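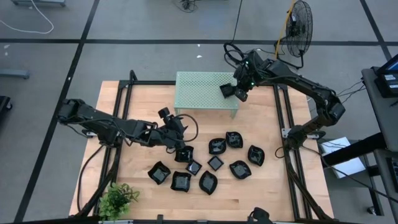

Ordered 50 controller boards from Torport in December and the build has been on hold for a week over one line in the BOM. The line is a 4-pin connector from Lam, the low-profile version. Torport says it is on allocation and wants me to approve the standard-height version. The footprint matches, but the shell is taller and the lid clearance on my enclosure is tight. The perforated top on the green stand has a hole pitch close to the vent pattern in that lid, so picture rows of tiny holes with the connector sitting right under them. Do I approve the substitute, or wait for the original part?
– padstack_ed, Monday, January 18, 2021

viafill wrote:
Wait, unless you have a hard ship date. A height change is a mechanical change, and it needs a revision on the assembly drawing as well as the BOM. If you approve it by email only, the next order will go out with whichever part the buyer finds first.

tombstone0402 wrote:
Disagree. 50 boards is a small lot. Ask Torport to build everything except the connector, then hand solder it when the parts come in. It is through-hole, correct? Four joints per board. You lose nothing on the SMT side and the line slot is not wasted.

padstack_ed wrote:
Through-hole, yes. Torport quoted a second setup charge for a split build. I have not asked for bare delivery without the connector.

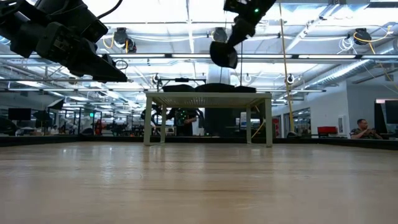
Small stand with the perforated top, from the table side.

viafill wrote:
Split builds cause their own trouble. If the board gets conformal coat, those holes have to be masked. If it goes through functional test on a fixture, the fixture probably needs that connector. Check both before you tell them to go ahead.

reflow_kate wrote:
Has anyone asked for the lead time in writing? "On allocation" can mean two weeks or 20. We use Dotodar for stock searches and it showed nearly 1,000 of a Lam part our assembler swore did not exist. They were in cut tape at a smaller distributor. We bought them and consigned them.

tombstone0402 wrote:
Consigning is fine if you send overage and label the bag with the BOM line number. Skaltetti rejected a kit of mine for missing labels and it sat in receiving for four days.

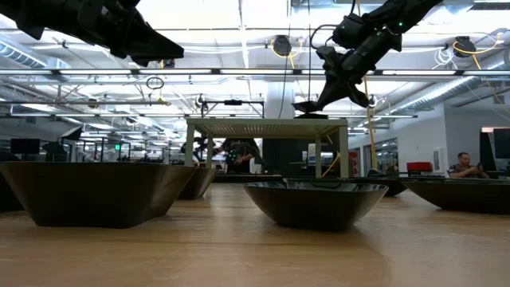

padstack_ed wrote:
No coat on this one. Functional test does use the connector, so a split build means I test here. I have one fixture and can live with that for 50 boards. I will run the stock search first and ask Torport for a written date on the original part.

viafill wrote:
Get the moisture and date code requirements from them too, before you buy. Some assemblers refuse consigned parts past a certain age, even connectors, on account of plating solderability.

reflow_kate wrote:
And measure the stack-up with the taller shell anyway. If it clears the lid at worst-case tolerance, add it to the AVL as an approved alternate and you will not have this hold on the next order.

padstack_ed wrote:
Will do. The nominal clears. Worst case I still have to work out, the lid drawing has no flatness callout.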